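Speaker notes: The grip fault in Zindano

Slide 1. Scope
Zindano is our simulated kitchen. The fault was found there, before any hardware run. Keep this short; questions at the end.

Slide 2. What failed
Out of 319 grasp trials on soft produce, 28 ended with the force limit exceeded and no stop issued. The log said "grasp OK" each time. Read one log line aloud, trial 2166. Point out the tomato between the two fingers, with the left fingertip against it next to the calyx. Contact near the stem is where the force estimate was worst. 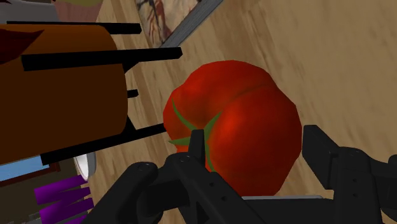 Slide 3. Cause
The force check ran on a filtered signal. The filter added a delay of 5 control cycles. On a rigid object the fingers stall and the delay is harmless. On a soft one they keep closing while the check reads old values. Mention that the Jivon gripper driver has its own limit, which our config file had switched off in April.

Slide 4. Workspace
Arm on its pedestal beside the dining table, gripper over the back part of the tabletop. Stress that the stop has to cover the approach over the table as well as the grasp. The old one covered only the grasp.

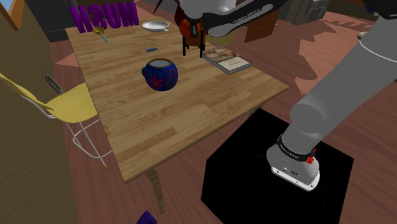

Notes by Brock Beaudoin, Skaridum
Slides checked by Washington Caldeira

Slide 5. Fix
Raw signal goes to the stop, filtered signal goes to the log. Driver limit back on, and startup now refuses a config without it. The full trial set has to be run again before the change is merged.

Slide 6. Open items
Slip detection still uses the filtered signal. Caldeira has the ticket.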